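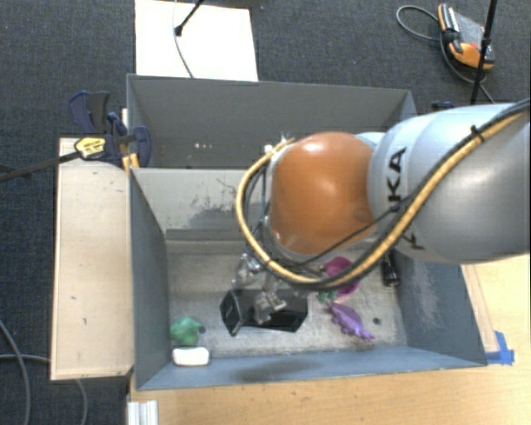 The Stellstead Gauge

The gauge at Stellstead was read at 7 each morning and the figure entered in the book in pencil. Ink had been tried. It froze in the pen.

Tove Norðdahl took over the readings in February, when Ingvar Thygesen's knee gave out. He handed her the key to the gauge hut, the book, and a sheet of instructions typed on both sides. The river level was to be taken from the brass staff, in centimetres, at the bottom of the ripple. If ice had formed against the staff it was to be broken with the bar and the water left to settle for 3 minutes. The reading was not to be rounded.

"What if I miss one?" she asked.

"Leave the line blank."

"You never left one blank."

"No," he said, and looked at the stove.

She read through the old books in the evenings. The figures behaved as a river should. They rose with the melt, fell through the summer, and jumped after rain in the hills above Dirari. The handwriting grew smaller over the years as Ingvar tried to save paper. In the ninth book she found a run of entries that did not move. The level stood at 279 for the better part of a fortnight, during a thaw.

She plotted it against the downstream station at Jamora, which was run by Pouran Kazemi and had a float recorder with a paper drum. Pouran sent copies of the charts without asking why they were wanted. Jamora had risen steadily over the same days. There was no tributary between the two stations large enough to account for it.

Tove checked the other possibilities in order. The staff might have slipped, but a slipped staff would still have shown a rise. The intake might have blocked, but the staff stood in open water. She wrote both down and crossed them out.

She walked to Ingvar's house after the morning reading. He was at the kitchen table with his leg on a chair.

"Book nine," she said.

He moved the sugar to the other side of the teapot.

"Marit was in hospital at Steinarsdóttir," he said. "I was with her. I filled it in when I got back."

"Why the same number?"

"It was the last one I'd read. I didn't want to make any up."

She drank the tea he poured. The window faced the river, but the bank was too high to see the water from a chair.

That night she opened book nine and ruled a light line down the margin beside the fortnight. Next to it she wrote "Not observed", with her initials. She considered adding the Jamora levels and decided against it, as the two staffs had never been tied to a common datum.

In the morning there was ice on the staff. She broke it with the bar, waited, and took the reading at the bottom of the ripple. It was 100 exactly. She looked again to be sure, and wrote it in.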